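Old Dell, part 2: paste everywhere

Quick one tonight, dinner's in the oven. Last time I got the side panel off the old Dell tower and promised I'd stop being scared of the processor. So. April project continues.

Cooler off first, four screws, a bit each in turn. Mine was stuck on pretty good. Twist, don't yank!! Then the lever and you're looking at the mess.
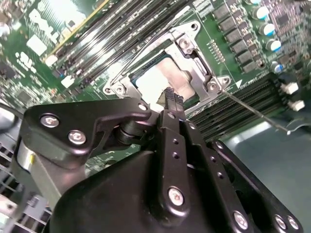
Thermal paste smeared over most of the chip.

I went through 12 cotton swabs and a capful of alcohol on mine. Old paste gets on everything, my sleeve included. Adebayo Babalola emailed after the last post to say coffee filters work better becuase they don't shed. Will try. Let it dry before anything new goes on, then a small blob in the middle. Small. I used half a tube my first time and regreted it.

Lay the tower down for all of this, by the way. Did my first one standing up and dropped a screw behind the board, 2 evenings gone.
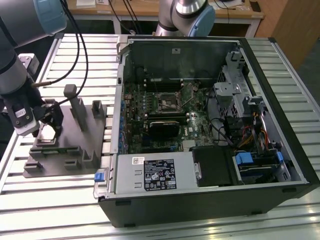
Dell on its side, panel off, green motherboard showing.

Plenty of elbow room helps too. I used to do this on a kitchen chair, never again.

Case stuff
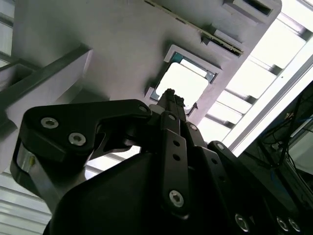

Gray panel with a square opening, bright light coming through

Bare metal bits get a wipe with a barely damp cloth, then a dry one. Corners and little pockets want a soft paintbrush. Go slow near edges, mine bit me twice. 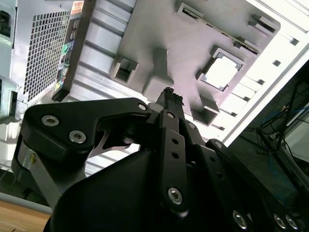 Canned air last, short bursts, outside if your neighbors don't mind the dust. Still need to order a new fan and find the power cord, which I swear was in the blue bin. Timer's going, more when the fan gets here.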